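¿Guardo las cajas de los aparatos o las tiro?

mudanza_larga
Tengo 11 cajas de cartón en el armario y nos mudamos a Larndale en agosto de 2022. Mi pareja dice que o ellas o él. ¿Qué hago con ellas? 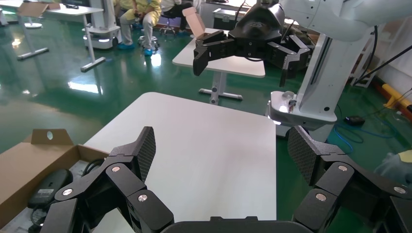 Lectura: 1 min

Aclaro que dentro hay ratones, cables y cargadores, algunos de aparatos que ya no existen. El trastero de Plolgate cuesta 50 al mes y me niego a pagar alquiler por el cartón.
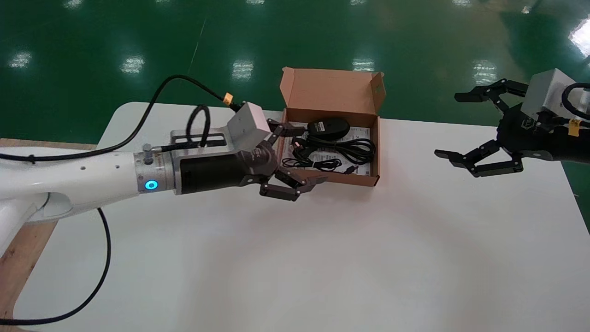 Regula Grabner

Quédate solo con las de lo que siga en garantía. Lo demás, a una caja única: cada cable enrollado con su etiqueta y los cargadores aparte. Yo guardé durante años la caja de un monitor Estard y, cuando por fin lo vendí, el comprador vino a recogerlo con una manta.
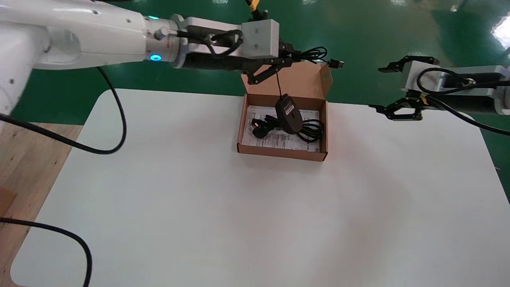 ¿Y si la garantía me exige el embalaje original?
Depende de la tienda; mira las condiciones del recibo. Pfister me aceptó una impresora envuelta en toallas, y encima me devolvió las toallas.

pepe3042
tiralo todo, yo lo hice y solo me arrepentí una vez
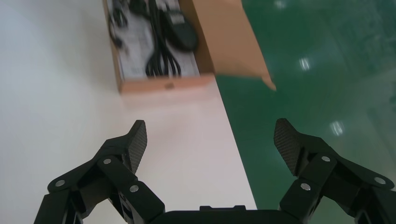
bueno, dos, pero la segunda era un router y tampoco funcionaba. Las cajas desmontadas van al contenedor azul, quítales antes la cinta.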